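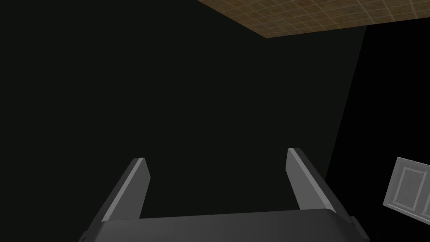 FOR IMMEDIATE RELEASE
15 March 2025

Kiltside College and Druvau Sign Agreement on Evening Certificate in Game Audio

Kiltside College has signed an agreement with the audio software company Druvau to offer a new evening certificate in game audio. The certificate will be open to adults who are not enrolled in a degree program at the college, and the first classes will begin in July.

The program consists of six courses, taught over two terms in the Idahosa Building on the college's main campus. Students will study field recording, sound editing, dialogue, music for interactive work, mixing, and the placement of sound inside a game engine. Each student will finish the program with a short portfolio of work that can be shown to employers or used in support of an application to a two-year or four-year degree.

Total instruction time is 140 hours. Classes will meet on two evenings each week, and the recording rooms will be open to certificate students on weekends during term. No earlier training in music or programming is required. Applicants should be comfortable using a computer and must be at least 18 years old when classes begin.

Tuition for the full certificate is $1,580. This covers all lab fees and a student license for the Druvau editing software, valid until the end of the second term. Payment may be made in full at registration or in monthly installments. The college has also set aside a number of reduced-tuition places for residents of the county who receive income-based assistance.

The decision to add the certificate follows a survey of local residents and former students carried out last year by the college's Office of Continuing Education. Of those who said they were interested in creative media courses, 74 percent said they would need to attend in the evening. Several respondents noted that existing daytime courses in animation and game design could not be fitted around work or child care. 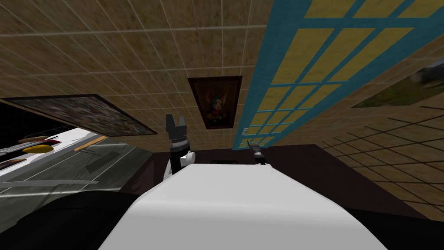 Under the agreement, Druvau will provide software licenses for the teaching labs and will send members of its staff to give guest classes in each term. The college will keep full control of the curriculum, admissions, and grading. The agreement runs for three years and may be renewed by both parties.

Celell, an independent game studio based in the region, will supply unfinished game levels for use in the final course. Students will build the sound for one level and receive written comments from the studio's audio team. All work made by students during the program will remain their own property.

"This certificate extends our media teaching to people who have not been able to take part in it until now," the college said in a statement. "We are grateful to Druvau and Celell for their support, and we look forward to welcoming the first group of students."

Credits earned in the certificate may be transferred to the college's associate degree in digital media, subject to review by the department. Students who wish to transfer credits should speak with an academic adviser before registering for their second term.

Applications are now being accepted online through the Office of Continuing Education. Applicants will be asked for a short statement of interest and proof of age. Work samples are welcome but are not required. An information evening will be held in the Idahosa Building before the application period closes, and the time will be posted on the college website.

About Kiltside College
Kiltside College is a public community college offering associate degrees, career certificates, and continuing education courses in the arts, business, health, and technology.

About Druvau
Druvau develops sound editing and mixing software for games, film, and broadcast.

Media contact:
Office of Communications, Kiltside College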